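2020-11-25

The weather could not decide today and so I also could not decide, and the washing waited until after lunch. I wanted to write to Brumura about the invoice, but in the end I did socks. It is a small job, and I notice that I write in this diary mostly on the days when I have done a small job.

The machine takes 60 minutes on the short programme. The big things went on the line outside, but for the socks I use the wooden pole and the hanger with the clips. When I lived at Nornolholm we put everything over the heater, and by February all my socks were stiff like cardboard. I have promised myself never to do this again.

The blue ones are my favourites. They are fuzzy and they collect lint from every towel, and I have given up to pick it off. I smooth each one on the wood first, so that the toe is not folded inside, and only then it goes up. 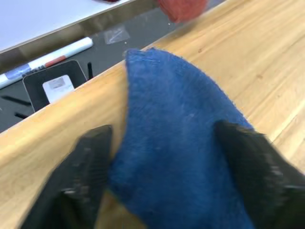

Gunther Sauerland wrote back this afternoon that a sock must always hang by the toe, never by the cuff, for the elastic. His mother did it so, and her socks lasted 12 years. I answered that I hang by the cuff and will continue. We have had this discussion before, I think in the time when he still worked for Hellwig, and neither of us has moved one centimetre.

I try to keep the colours in pairs, because it saves the sorting later. The red ones went close together, the fabric a little overlapping, which is lazy. If they are still damp tonight I must move one of them along.
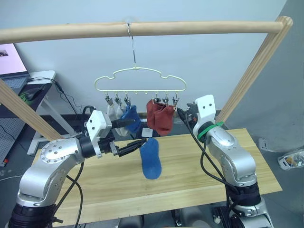
Cream on the left, red on the right, blue in between.

Then I made tea and read the letter from Sindelard again. They offer me 10 hours a week from the new year. It is less than I hoped, but the tram goes almost to the door, and I liked the woman on the telephone. I will reply tomorrow with a clear head.

About the clips I have one complaint. They are metal, with little springs, and they hold very well, but they slide together like sheep and then I have to pull them apart with cold fingers. The grey socks are thin and easy to clip. The blue ones need a bigger bite at the cuff, and my thumb was sore after it.
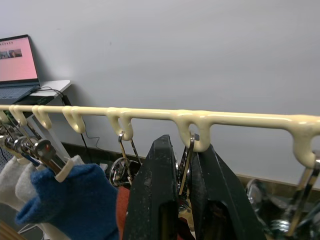
Why not buy the plastic pegs, they cost five dollars, came the next message from Gunther. I did not reply to that one. I had plastic pegs. They went brittle in the sun and I found the pieces in the garden the whole summer.

With the red pair one has to be more patient, for the knit is fine and the cuff likes to curl outward. I pinch it flat between two fingers and let the clip close slowly. 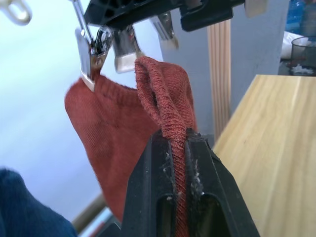
My grandmother had a word for this kind of work, which I cannot translate well – something like "hand-quiet". I thought of her for a while, and then of the invoice again.

Tomorrow: write to Sindelard, write to Brumura, buy milk and the grey darning wool.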